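Gripper fault halts hook-and-rod trials at Bradcombe, fix promised before new year

Dec 10, 2023
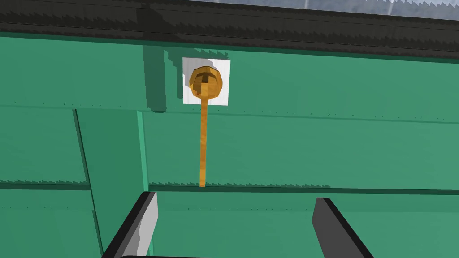 BRADCOMBE - Work on an automated handling arm has been on hold since early December after its two-finger gripper kept squeezing when it should have let go. No one hurt. The company behind the arm, Urkov, says the fault was in the control software and was caught in simulation, but one real unit on the Bradcombe test floor did the same thing a day later and bent a rod before an operator hit the stop button.

The job sounds simple. Arm comes up from below, fingers open, closes on a rod hanging from a wall fitting, pulls, releases, backs off. Urkov had set a target of 1,000 simulated pulls before the next stage. The run was stopped at 859.

According to a short notice sent to customers, the release command was being dropped if it came in while the arm was still moving. The fingers stayed shut and the arm backed away anyway, still holding on. In simulation that just meant a failed attempt in the log. On the floor it meant a strained wrist joint and a wall plate pulled loose at one corner.

The force limit, which is supposed to cut power to the fingers at 70 newtons, did not trip. Urkov says the limit was being read from an old settings file left over from a earlier version of the gripper. That file has now been removed, the company said.

Trerusow, which makes the wrist joint, said it is checking the damaged part and has no reason so far to think the joint itself was at fault. It has asked for the full logs. Urkov says those were sent.

Min, the parcel firm that has 2 of the arms on order, said delivery is pushed back and it will not take either one untill the release fault has been retested from zero. It would not say if it is asking for money back.

For now the Bradcombe arm is powered down and the area around it is taped off. Simulated runs start again this week with the patched software, with the count reset. Live tests come after, at half speed and with a second stop button fitted on the far side of the cell.

Urkov said it will put out a longer report later in December.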